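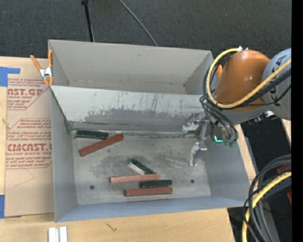
Three reddish-brown and three dark green, in a gray metal bin.

Opinion | Letters | Culture | Archive | Subscribe

June
By Subira Athumani

Last updated 4:40 p.m.

My neighbor is selling her apartment, and the agent told her to paint the kitchen before the first visit. It was yellow. I drank coffee in that yellow kitchen for many years. Now it is the same gray as the hallway, the elevator, the bank downstairs and the dentist. The agent was right, I am afraid. The apartment was sold fast.

I want to say something against this, and I want to say it carefully, because I know that a person who complains about paint can sound like a person with no real problems.

I came to this country as an adult, and I learned many of my words for colors from a paint store. At that time I worked for Festeck, a small shop that mixed house paint. We had a wall with 267 color cards. I had to learn the names in English, and it was a very good school for me. I learned mustard before I learned the food. I learned brick, moss, plum and rust. When a customer could not decide, my boss sent them outside to look at the street for five minutes, and they usually came back with an answer.

I visited the shop again last spring. It has a new owner and the new name Utano over the door. The wall is still there but it has 60 cards, and most of them are white, gray, or something between the two. The young man at the counter was polite. He said they can still mix everything by computer, more than 4,000 colors, if I bring the number. But who knows the number? A person does not walk in from the street and ask for a number. She asks for what she sees on the wall.

My friend Jannik Nolte, with whom I argue about this often, thinks I am unfair. Gray is calm, he says. People are tired, they look at bright screens the whole day, and at home they want to rest. He also says that my generation painted things orange and that somebody had to clean up after us. I accept the part about the orange.

But I do not accept that a room must be pale to be calm. The kitchen of my grandmother was dark green up to the height of my shoulder and cream above it. I have never slept so well in a chair as I slept in that kitchen. Dark green and reddish brown are quiet colors. They are old colors also, and they forgive dirty hands and children. A light gray wall shows every finger.

What makes me sad is the reason we choose it. My neighbor did not paint for herself. She painted for a stranger who had not yet come. Many people now live the same way from the first day, in rooms prepared for the next buyer, and some of them will stay there 30 years. They ask if a color is safe. Safe for whom? I would like them to ask if they will be happy to see it at seven in the morning, in winter, before coffee.

I know that tenants often cannot choose. My own landlord, Ó Conaill, allowed me one wall, and it took 3 letters to get it. I painted it plum. Jannik says it makes the room smaller. Probably it does. He still always takes the chair in front of it.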